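Mineral store and sorting room – annual inspection checklist
Sturholm Rock and Mineral Collection. Inspected by Lorraine Goodwin, December 7, 2024
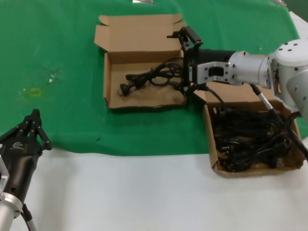
Open cardboard boxes on the table, green cloth under.

1. Drawer labels match the register
Partly. I pulled 30 drawers. Most agreed. The Ikine calcites are still entered under two numbers, and I was told in October that this had been put right. It hasn't.

2. Drawers not overloaded
No. Drawer 117 holds galena and baryte together and sags when pulled past halfway. The sticker on the front says it was load tested. By whom, and with what in it? Empty it by half before anyone opens it again.

3. Salts and other damp-sensitive pieces kept dry
Doubtful. The halite tub has fresh silica gel, but the lid does not click shut on one side. The meter in the cupboard reads the same as it did last year, to the decimal point, and I don't believe it. Change the battery and take a second reading with another meter.

4. Pyrite and marcasite checked for decay
Done, on paper. The sheet has a tick against every specimen, all in the same pen. I found white powder and a sulphur smell in the Udelari tray within a minute of opening it. Two pieces have eaten through their card trays. Bag them separately and do the check again, properly this time.

5. Asbestos minerals sealed and marked
Yes. Chrysotile and crocidolite are double bagged inside rigid boxes, warning label on the outside. No complaint.

6. Radioactive specimens
Locked cupboard, key signed for. The log gives the same figure for every piece, including the Tshabalala torbernite, which is the strongest thing in there by a long way. Either the counter is faulty or someone read it from the doorway. Patricio Huenchumán to repeat with the counter held at 15 cm and write down what it says.

7. Arsenic and mercury minerals
Realgar is in the dark, good. Cinnabar is on an open shelf near the radiator, not good. Move it.

8. Acid bottle for carbonate testing
Dilute hydrochloric, dropper bottle, in date. Strength not written on the label. "Everyone knows what it is" was the answer. I didn't. Label it.

9. Goggles and gloves at the trimming bench
Three pairs of goggles, one so scratched that I doubt anyone wears them. Replace.

10. Tall shelving fixed to wall
Claimed. I could move the end bay with one hand – see last year's comment, same bay. The plate says 200 kg per shelf, and I would not trust it with half that until the brackets are in.

Result: not passed. Items 2, 4, 6 and 10 to be looked at again before the store reopens to visitors. I want to see them for myself, so please don't send me another sheet of ticks.

L. Goodwin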